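Please Let Me Own a Drawer of Rubbish

Every home has one, and every home pretends it belongs to the previous tenants. Mine is the second drawer down, to the left of the cooker, and it will open only if you slide a hand in first and press down on whatever is currently standing up. Usually it's the whisk. The whisk doesn't belong there either, but it went in one winter and has since acquired rights.

I have been told, by a great many articles and one very calm podcast, that this drawer is a symptom. It represents decisions I haven't made. Each dead battery is a conversation I am avoiding with myself. I listened to the podcast twice, the second time while looking in the drawer for the scissors, and I found a key, a candle shaped like a 7 and a receipt from Dollow for a shower hose. I did not find the conversation.

The tidying business has had a very good run at us. It began with cupboards, moved on to wardrobes and has now arrived at the places we were ashamed of, where the real money is. Grovex will sell you a set of bamboo dividers for £90. They come flat, with a leaflet showing a drawer that contains four pencils, a ball of string and a pair of brass scissors. Whoever owns that drawer has never had to bleed a radiator. I doubt they have ever had to post anything.

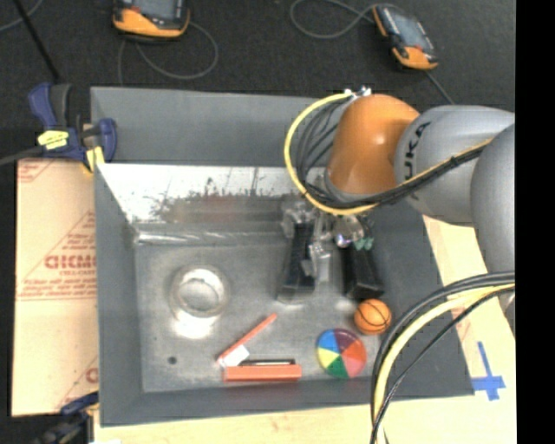

Words by Stetsiuk
Opinion | Home & Habits
6 min read

I bought the dividers, naturally. I am as weak as anybody, and they were in a sale. For one weekend in October I had a compartment for tape, a compartment for batteries and a long thin one that the leaflet suggested for chopsticks, into which I put the chopsticks, feeling like a person in a magazine. By the following weekend the tape had been used and put back in with the batteries, a hinge had turned up, and the long thin compartment held a thermometer, a birthday candle and a length of ribbon that I was saving for reasons I couldn't have defended in court.

The trouble with sorting is that it needs categories, and the whole point of the drawer is that it takes what the categories won't. Where do you file a small plastic foot that has come off something? You don't know what it came off. If you throw it away, you will learn by teatime, when the washing machine starts walking towards the door. So it goes in the drawer, where it can wait in decent company.

I was brought up in a house with three of these drawers, in the town of Skallum, where people kept things because the shop was a bus ride away and shut for lunch. My mother could put her hand into any of them in the dark during a power cut and come out with a fuse. I once asked her how she knew where it was. She said it was in the drawer. This seemed to me at the time an unhelpful answer, and I now think it was a complete system of household management, and cheaper than bamboo.

The experts have a reply to this. They say that if you haven't used a thing for a year, you'll never use it. I have tested the rule and can report that it works beautifully for fondue sets and is useless for everything else. I hadn't used my spare fuse for six years. I hadn't used the little bent key for the radiators since the last time I used it, and on that basis I gave it to a charity shop, who must have been thrilled. The replacement cost more than the lunch I ate while waiting for the shop to open.

There is an app now, too. You photograph every object you own and it tells you how you're doing. A cheerful reviewer on its page had logged 2717 items and got them down to 467, and was looking forward to the next stage. I hope they're well. I hope they have a corkscrew.

I have nothing against tidy people. Some of them have had me to dinner, and I've enjoyed their worktops. But I notice that when a chair wobbles or a blind comes down, they go rather quiet, and then they ask whether I might have such a thing as a screw, about so long. I do – I have eleven, none of them matching, in an egg cup, next to the whisk.

The dividers are in there as well, incidentally. They fold flat and take up hardly any room, and one of them is just the right width for propping open the bathroom window.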